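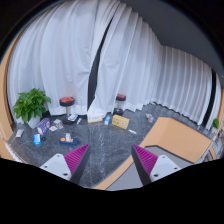 Clitwood hand-held gripper, unit 2: setup and care notes

Maintained by Ewan Grimshaw. Last edit Wed 3 June. Ask Tipene Cosgrove about anything to do with the export side, I only look after the tool.

What's in the release

2311 clips, floor pick-up of small household items (boxes, packets, bottles, a tray). One operator per clip. All from unit 2. Unit 1 clips are in the Hodico release and the finger geometry is different, don't mix them.

Fingers

White plastic bases, magenta ridged pads. Pads are a push fit and will walk forward if you don't seat them fully. Press from the tip end until the back edge sits flush.

Check the base screws before every session. Snug, no more. The holes strip easily and a stripped base goes in the bin.

Swap both pads together, never one. Pads get changed every 4000 closes or when the bumps look flattened at the tip, whichever comes first. Log the swap in pads.txt with your initials.

Cleaning: damp cloth, bit of washing-up liquid, leave to dry overnight. No alcohol, it turned the October batch brittle and we lost the lot.

Camera

Both fingertips must be in view with the jaw fully open. If one tip drops out, the mount has slipped. Loosen, re-seat, tighten, then redo the open/close calibration. Calibration takes 40 cycles. Don't stop it halfway, it keeps the old values and doesnt warn you.

Lens wipe at the start of each session. Dry cloth only.

Jaw sticking

Usually grit in the slide. Open the jaw, brush it out, work it by hand a few times. Still sticking = check the return spring. Spares in the drawer marked Sheehan (old label, ignore it).

If the jaw closes but the logged width stays put, it's the encoder lead. Reseat at the tool end first.

Known problems

- Shiny floors. Tracking drifts a little on polished stone. Drift is flagged per clip, not corrected.
- Plain curtains and walls: same sort of trouble, not many features to hold on to.
- Some early clips have the width channel one sample late. Droltitero loader fixes this on read, other loaders wont.
- Pad swap times before the log was started are guesswork.

To do

Proper drawing of the finger base. Spare mount. Move pads.txt somewhere people will find it.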